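Kikby Kitchen Notes: Warming Up Leftovers
Read me first
Last revised Jun 13, 2021

Hello, and thank you for downloading this little collection. Kikby is a set of short written notes and pictures on the ordinary business of reheating food at home, and it grew (rather slowly, I admit) out of a folder I began in February, when I was eating far more leftovers than was good for me.

What is in the folder

There are 77 notes, each a plain text file, with pictures kept alongside under the same number. Most cover one dish or one sort of container. I have tried to write them the way I would talk to a friend standing in my kitchen, so some do wander a bit, and the one on porridge wanders a great deal.

The bowl notes

These are the ones I am fondest of. A bowl is a forgiving thing to warm food in, and a bit of greenery and something bready can go in together if you keep an eye on them. The picture for this part has a pink bowl on the dark glass turntable of a white countertop microwave, with the door wide open, a scrap of something green in the bowl and something round and golden-brown, like a bun or roll, by the back wall.

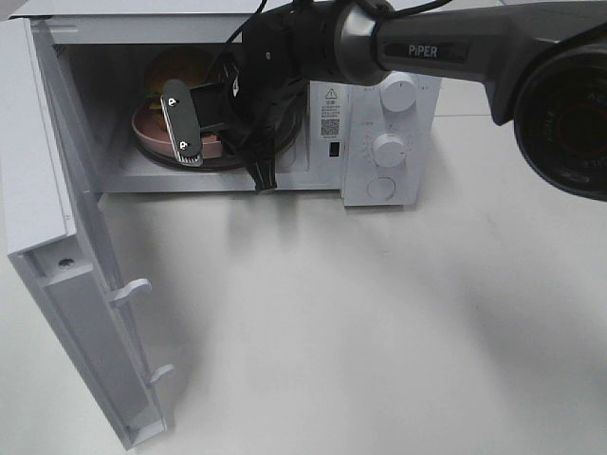

How the notes are laid out

Every file starts with the dish, then the container, then the time in seconds. Bread hardly ever goes above 60, and I would start lower if yours is small. The longest note runs to around 3000 words and is all soup, so do put the kettle on before you open it.

Known gaps

Frozen food is barely touched, and 3 of the rice notes still want rewriting. Times were all worked out on my own microwave, so please treat them as a starting point.

Using and sharing

Copy, print or change whatever you like. A mention of Kikby would be lovely!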